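Dresach: edge finding for towel folding
Project report, group 4
Vignesh Reddy (perception + tooling), rest of group: control

1. What we set out to do

Find the edge of a towel from the wrist camera, find a corner from that, hand a grasp pose to the folding planner. Planner existed already (last year's group, called Clernance). We didn't touch it except for one bug, see section 5.

Scope got smaller in December. Originally we wanted crumpled towels too. Dropped. Flat towels only, one at a time, arm starts somewhere over the cloth.

2. Pipeline

Node 1 grabs a frame, undistorts, downsamples. Node 2 does color segmentation in Lab space, table vs cloth. Node 3 fits lines to the mask boundary with RANSAC. Node 4 decides what to do: follow the edge, stop at a corner, or back up and try again.

First version used Canny on the grayscale image. Bad idea with terry cloth. The loops give you edges everywhere, and the real border is fuzzy so it scores lower than the junk inside. Switched to the mask and most of that went away.

The hem band was the other problem. It's a long straight line with a stitched seam, so any line detector loves it. With Canny we kept grasping at the hem instead of the end of the towel. With the mask it only shows up if the lighter strip gets classed as table. Fix was to drop lightness and use only the a and b channels. Tan against blue is easy there. We haven't tried a blue towel and dont expect it to work.

3. Edge following

Velocity control in the camera plane. Error is the distance from the fitted line to image center, plus the angle between line and image x axis. Two P controllers, no integral term. Speed along the edge is constant until a second line with enough inliers shows up, then it slows down and centers the intersection.

Inlier threshold matters a lot. Blurred borders spread the boundary points out, so too tight and RANSAC finds nothing. We ended up setting it per towel in the yaml, should be automatic but we ran out of time.

4. Results

211 runs logged, 199 reached a corner and stopped there. RANSAC capped at 3000 iterations, never hit the cap once the mask was clean. Loop time stayed under 100 ms on the lab PC.

Of the 12 that failed, most were lost edges at the start, arm too low and the mask all cloth, so no boundary at all. Node 4 is supposed to raise the arm in that case. It did, but the retry timer was shorter then the move, so it gave up halfway. Timer is longer now. Not rerun yet.

The rest were false corners from specks on the table cover. Small blobs in the mask. A morphological opening before the line fit should get rid of them, code is on the branch, not merged.

5. Integration with Clernance

Frame convention mismatch cost us most of a week. Their grasp pose is in the tool frame, ours was in the camera optical frame, and the two look similar enough in rviz that we missed it. Added a conversion plus a unit test. Also fixed their null check on empty point lists.

6. Still to do

Merge the opening step. Auto inlier threshold. Rerun the failed starts with the new timer. Depth would help for the fuzzy borders but our sensor is no good that close up. Hem direction could also be used as a hint for which end of the towel we are at, since a hem line this close to the side edge means the corner is just past it:

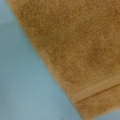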